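Uronetti

Home > Bench kit > Grippers > Two-finger > Tomulley parallel gripper

Tomulley two-finger gripper — tried on our own bench

Sold singly or as a left and right pair
In stock, sent from our own shelves
Written by Nadine Azar

I've been meaning to redo this page for ages. The old one was a table of numbers and a line saying "suitable for a range of tasks", which is the sort of thing I skip when I'm shopping for anything, so I've thrown it out and written down what it's like to live with the Tomulley for a good long stretch, including the bits that annoyed me. We sell the Sollix gripper as well (it has its own page, see the menu) and I make no more fuss over one than the other. They're both on the bench here and people come in and have a go with each.

Who it suits

If you're picking up things you'd find in a kitchen or on a desk, small boxes, fruit, pens, pots of yoghurt, and opening the odd drawer or cupboard, you'll get on well with this one. It's a plain two-finger parallel gripper. The fingers are slim, they meet properly at the tips, and you can get them into places where a chunkier pair just shoves everything about.

If you're lifting heavy stuff all day, please don't buy it. Ring us and we'll talk you into something else. Tarmo Paulauskas on our workshop side ran one with the load turned up past what the leaflet says, out of sheer nosiness, and it started letting go of things in a slow, sad sort of way. No damage done, but you'd not want it over your toes.

What I like

The closing force. You set it in steps and the low steps are properly low! I had it holding a ripe apricot while I went and answered the door, and the apricot was fine when I got back (I ate it). The Sollix will do soft things too but you have to fiddle with it, and the setting goes back to the middle each time you power down, and I forget that every single time.

The finger pads. They come off with two screws and the spares are cheap. We keep the ribbed ones and the smooth ones. I use ribbed for nearly everything, and smooth for anything shiny or wrapped, where the ribs only touch in a couple of places and the thing swings about.

The noise, or lack of it. There's a little whirr on closing and a click at the end. You can talk over it. Aranka Kelemen, who has the desk nearest the bench and so has opinions, asked for the Tomulley to be left on over the other one for this alone.

The plug is keyed, too, so you can't put it in the wrong way round at the end of a long afternoon.

What I don't like

The cable. It comes out at the side and it's stiff when new, and if you don't clip it along the arm with a bit of slack at the wrist it will tug when the wrist turns right round. Clips are in the box but there aren't enough of them, so I now throw a handful extra in with every order. If yours arrives without, shout.

The opening is on the narrow side. A mug by the handle, yes. A mug round the body, depends on the mug. A big cardboard box lying flat, no, you'll be going for an edge or a corner. The wide fingers (listed further down) help a lot but you lose some of that lovely accuracy at the tips.

And the tips mark. If you're doing anything with a camera looking down at the fingers you'll find the dark finish goes grey along the edges after a few weeks of knocking into trays. Makes no difference to the grip, but if you've trained something to look for a nice dark fingertip, keep a spare pair fresh.

Setting up

1. Bolt the flange on before you plug anything in. I know everyone says that.
2. Run the cable along the outside of the arm, with slack at each joint. Move the whole arm through its reach by hand and watch for anything going tight.
3. Plug in, power up, let it find its own open and closed. Keep your fingers out, it closes all the way.
4. Start on the lowest force step and work up until the thing you're holding stops slipping. Then go up one more.
5. Save the setting. The button is in the menu under Tool, and it stays saved after a restart.

Doing two at once? Set one up completely, check it, then do the other. Inna Boiko tried doing both side by side for speed and had the left one answering to the right one's commands for half a morning — funny to watch, less funny to sort out. The labels that tell them apart are tiny, so stick a bit of tape on.

How we compare them

We use the same tasks for every gripper that comes in, and I'd urge you to borrow the idea if you're trying out kit yourself. Nothing clever. There's a picking task, where small things go from the table to a tray and back. There's a drawer task, with a long bar handle to hook or pinch. There's a box task, because boxes are horrible. And there's a handover, one arm to the other, which is where you find out how well you measured everything.

Each gripper gets 300 tries on the picking task, with the things moved to a new spot each time. It's dull and someone has to sit with it, and it's usually me with a flask. I've stopped putting the success figure on the page as it depends so much on your camera and your controller, and people were writing in quite cross that they couldn't match it. Ask and I'll send you the whole sheet, misses and all.

The picking task is where the Tomulley is happiest. Slim tips, small things, done. On the drawer it's good as long as you come at the handle square. If you come in at a slant, one finger goes behind the bar and the other sits on the front and the drawer opens in little jerks. The Sollix, having fatter fingers, doesn't care so much. On the box task I'd call it for the Sollix as well, and I say that as someone who'd choose the Tomulley for my own bench any day.

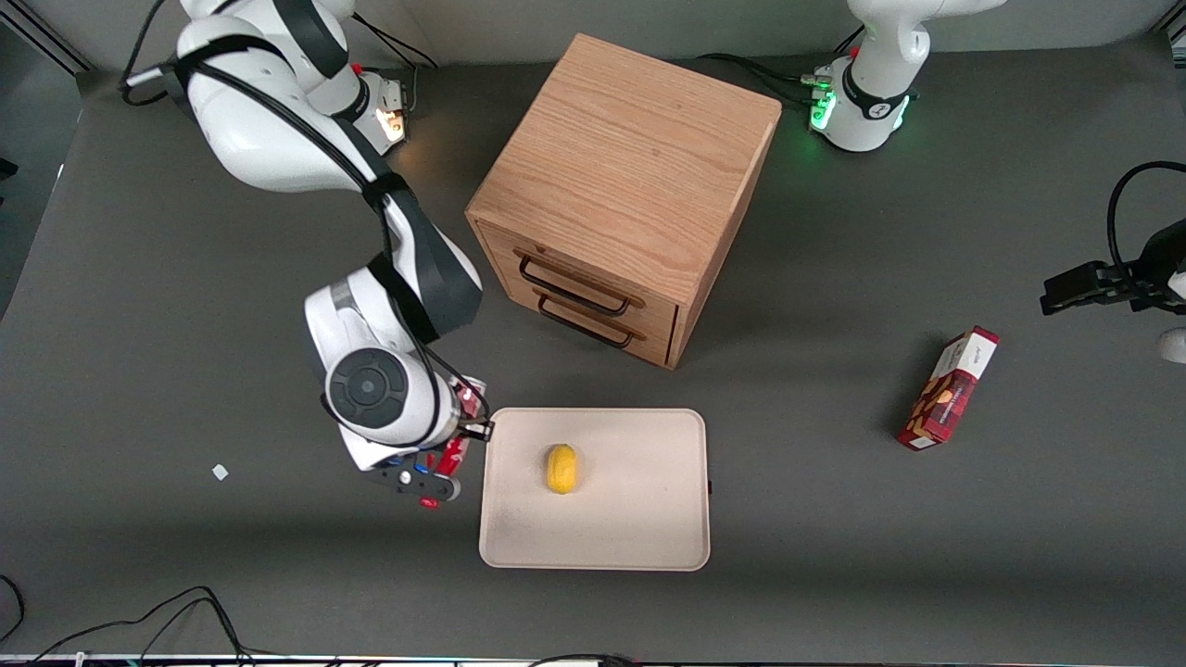 Two-finger grippers / On the bench

There's the right arm's gripper, a little red thing at or just beside the fingertips, with the tray right beside it and a yellow fruit on that. You can see what I mean about cables running down the outside of the arm as well. The wooden cabinet with its two drawers is the one for the handle task, long black pulls on both, and I'm very fond of those pulls for testing as they give you plenty of bar to aim at. Anything with a small round knob is a different job and I'd want the ribbed pads on for it.

The red box is a fair picture of the trouble with boxes too. On its side and at an angle, so you've got to turn the wrist to suit before you go anywhere near it. With the standard fingers I go for the narrowest bit I can reach, slowly, and I drop the force a step so the card doesn't buckle.

One small tip on trays while I'm here. A tray with a raised rim will catch your fingertips if you come in low from the side, so lift a touch higher than you think on the way in. I had mine clipping the rim again and again before I spotted it, and I'd already blamed the camera, the controller and Tarmo.

Which controller?

Works with ours (the Paulauskas board, and yes, it's named after Tarmo, and no, he won't stop mentioning it) straight out of the box. Works with most others that give you a plain serial line, with the little adaptor. If you're not sure, send me the name of what you've got and I'll look it up. I'd much prefer ten emails beforehand to one parcel coming back.

Cameras are up to you. A fixed one looking down from the side of the table is enough for all the tasks on this page. Wrist cameras fit on the Tomulley with the side bracket, but mind the cable, as that's the side it comes out of.

In the box

Gripper, standard fingers fitted
Ribbed pads, spare pair
Flange and bolts
Cable and clips (plus my extra handful)
Printed leaflet

Add-ons

Smooth pads, pair
Wide fingers, pair
Wrist camera bracket
Serial adaptor
Longer cable

Trying one out

You can borrow a Tomulley for a fortnight before you decide. There's a deposit of 190 which comes off the price if you keep it, and comes back to you if you don't. Borrow a left and right pair and the deposit is 500, as that includes the twin board. Please send back all the bolts!

Sarmīte Jankauskaitė looks after the loans and will tell you what's free. There's generally a queue in March when the college projects get going, so get your name down early if that's you.

Returns and repairs

Pads and fingers wear, that's normal, and they're not covered. Motor and gearing are. If it starts clicking twice on closing, stop using it and get in touch, it's nearly always a loose screw under the cover and Tarmo can walk you through it over the phone.

Page last changed 12/25/24 (the house was full and I was hiding)

See also: Sollix two-finger gripper | Twin arm boards | Trays and test objects | Cable clips, bag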